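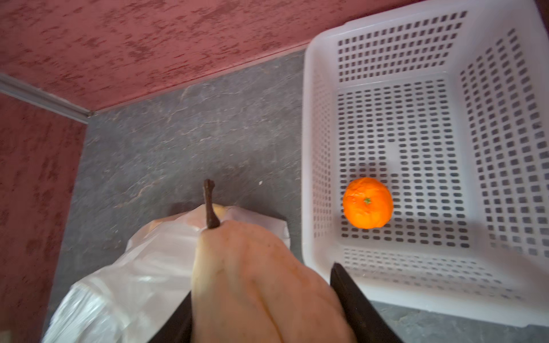
I want to write a few posts about fruit baskets, because in June our kitchen always has too much fruit and I made every mistake already. Maybe it helps someone. 1/

First mistake: I left the fruit in the plastic bag from the market. For one evening, I said. Then it was three days, and the pears at the bottom were brown and soft on one side. The bag keeps the damp inside. Now I empty it on the same day, even if I am tired. 2/

Second mistake was the beautiful bowl. We had a deep ceramic one, a gift from my aunt. Fruit at the bottom of a deep bowl gets no air, and you also forget that it is there. The bowl now holds keys and batteries and is very happy. 3/

So I changed to a white plastic basket with small holes in the walls and in the floor. It is not elegant. But the air goes through, the crumbs and dry leaves fall out, and I can wash it in the sink in one minute. I would buy it again. 4/

I put the basket on the floor when I unpack, next to the bag. My table is narrow and round fruit likes to travel. From the floor it cannot fall anywhere. Lingyun Jia laughed at me for this and then she saw her own plums go under the stove. 5/

The order matters more than I thought. Mandarins and oranges go in first, they have a thick peel and do not complain. Pears go last and on top, standing if possible, with the stem up. The skin of a ripe pear takes a mark from almost anything. 6/

About the stem: please do not pull it off! My father always did this to make the pears lie flat. The place where it was becomes a small open hole and there the pear goes bad first. But a long stem can also scratch the neighbor, so I turn it away from the other fruit. 7/

How I check a pear: press very gently with the thumb near the stem, not on the belly. If it gives a little, eat it today or tomorrow. If it is hard like a potato, leave it out of the fridge and check again in the morning. Small spots on the skin are normal, I eat these pears with no fear. 8/

Someone asked what I do with the empty bag. I shake it out, look inside two times (once I threw away a good mandarin with it), and hang it on the door handle for the next market. 9/

Zhiqiang Song writes me that he keeps pears and oranges in separate baskets and they last longer. I believe him, but my kitchen has space for one basket only. If you have a small kitchen and two kinds of fruit, how do you do it? I am reading all answers tonight after dinner.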